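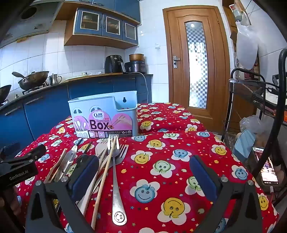
Chopsticks Box, light blue - wall or counter

Back in stock in the light blue. Same box as before, new batch came in, so if you emailed in September and we said no, try again now.

What it is: a plastic holder for the stuff that never fits the drawer tray. Chopsticks, spoons, forks, the long spatula you can never find. Rectangular, stands up on its own, back panel is higher than the front and has a keyhole slot in it so you can hang it off a screw. Qinar brand, label wrapped round the front says CHOPSTICKS Box. Don't let the name put you off, it takes ordinary cutlery fine.

Color is a pale blue. Paler than you might expect, next to something bright like a red tablecloth it goes nearly white in some lights. If you want it to match a darker blue kitchen it won't.

What goes in it

We tried it with a mixed handful in the shop kitchen. Forks, a metal spoon, a white spoon, wooden chopsticks, a light wooden spatula. All went in. Forks tines up or tines down, your choice, we do tines down if there are kids about. Chopsticks stand well clear of the top so you can grab a pair without digging. Spatula makes it a bit top heavy if the box is otherwise empty - put the heavy metal stuff in first, then wood.

Not for sharp knives. Please. Butter knives ok.

Big soup ladles no. Tongs only if they lock shut.

Hanging it

One screw, round head, leave the head sticking out a little from the wall and drop the slot over it. Screw not included. Into tile you want a plug and a proper masonry bit, or one of the stick-on hooks, though we've had mixed reports on those once the box is full. Greasy wall = hook falls off. Wipe the wall down with dish soap first and let it dry overnight before sticking anything to it.

Hang it away from the burners. It's plastic. Next to the sink is the usual spot, or inside a cupboard door if the door is deep enough - check it closes with the forks in before you drill!

On the counter

Push it up against the backsplash so the raised back has something behind it. Then it doesn't tip when somebody yanks out a spatula. On a cloth it's steadier than on bare tile but cloths get damp underneath, so lift it now and then.

Cleaning

Hand wash, warm water, bottle brush for the corners. Take the label off first or it goes to mush, it comes away easier if you warm it with a hair dryer. Any sticky left over comes off with cooking oil and a paper towel. We don't reccomend the dishwasher, one customer's warped on the bottom rack.

Let cutlery drip a minute before it goes in. Wooden things should be dry all the way, otherwise they go dark at the ends and smell.

Ordering

Single boxes from the Clorkmont counter or by mail. Item number 191. Cafes and school kitchens - case orders go through the Cuvholm warehouse, ask for the trade sheet, minimum is 2 cases. We had 1,000 in this delivery and the pink ones are already gone so don't hang about.

Cutlery and tablecloths are sold seperately. Fork with the smiley engraved on the handle - yes people ask, no we don't carry it at the moment. Wooden chopsticks we do have, see list below.

Returns: unused, label still on, bring the receipt. If the box arrives cracked send us a photo of it and the packaging and we'll swap it, no need to mail the old one back.

Delivery is the normal rate. Can go in the same parcel as anything else on the small kitchen page, not with glassware, that ships on its own.

Page updated November 21, 2018

Related items
Wooden chopsticks, plain, bundle
Wooden spatula, long handle
Drirnero drawer tray, narrow
Drirnero sink caddy
Selvanayagam spice tin, round
Wipe-clean tablecloth, red
Stick-on wall hooks, pair
Bottle brush, small head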